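Bought: one low cart on wheels, blue metal frame. Reviewed 25/10/2023, after enough use to have opinions and a bruise.

I have owned carts before. The last one was a Priltance, which had a soft spot for door frames and eventually lost an argument with an elevator. So when the workroom needed something to shift boxes of paper from the storage closet to the long tables, I ordered the Marnirholm low cart, 326 dollars with shipping, and told everyone it was an investment.

It came flat in a box, with a bag of hardware and instructions drawn by somebody with great faith in humanity. The listing promised assembly in 31 minutes. I took most of an afternoon, though that includes lunch and the period when I had a caster on upside down. Once the rails are bolted up, the frame is stiff and doesn't rattle, and I've kicked it several times to check (once on purpose).

The blue is very blue. I had pictured something tasteful and slightly dusty, like an old filing cabinet. What I have is the blue of a playground slide. I've come around to it, mainly on the grounds that people walk into it less than they walked into the gray one.
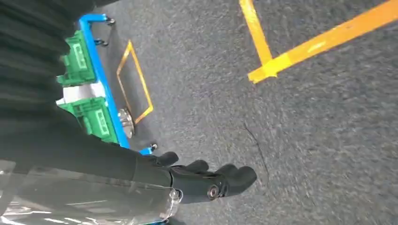

Sugawara wrote back to my first draft to say that the color is the least of it and that I should have talked about carpet: theirs rolls fine on a hard floor, but on low pile it pulls to the left with anything heavy aboard, and the cure was to tighten the casters again after the first week.

Fair enough. Mine pulls too, a little, and I had been blaming the building. I got the wrench out and it improved, though a full load still needs a firm shove to start. After that it rolls nicely and stops when it feels like it. There are brakes on 2 of the wheels, stiff little pedals that work well and hate shoes.

Parking is the other matter. A low cart is easy to load and very easy to forget, and its rail meets the human leg exactly where there's no padding. We now have a rule about keeping it on its own side of the yellow on the carpet, and the rule is obeyed by nearly 5 people. 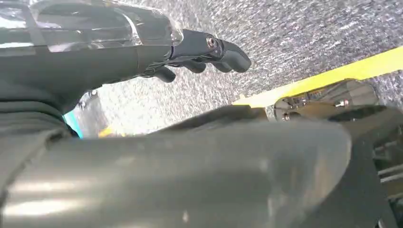 I also tried the Sosis foam bumpers, sold separately, which press onto the corners and stay there until you need them. Skip those. A strip of old pipe insulation does the same job and looks no worse against that blue.

Would I buy the cart again? Yes, probably in November, when the second closet gets cleared out. Four stars. I'm holding back the fifth until my shin heals.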